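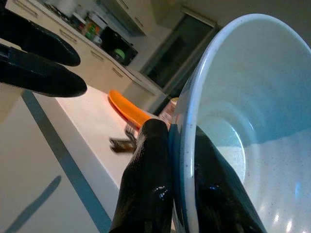 Kitchen Crockery, September

Renji Aoki asked for a record of the dishes before the shelves get rearranged again. Six of us eat here on a Tuesday and no two plates have ever agreed on a color. Captions are mine, complaints can go to Kohei.

The speckled bowl
White with small dark gray speckles and a thin blue band at the rim. It's large and round, and it fits exactly one cupboard — the one Rūta Hunt wants for her teapots. Takeshi calls it the salad bowl. It has held salad maybe 2 times and popcorn every weekend.

The orange plate
Bright orange, raised rim, visible from the hallway. Kiyoshi Kudo brought it home from a closing sale at Karkotis and has defended it ever since. Toast looks pale on it. So does everything else.

The counter
White, which was a bold choice for people who cook with turmeric. Forks tend to get left near the edge. Please put them in the drawer, second one down, the one that sticks.

Mugs are on the next page.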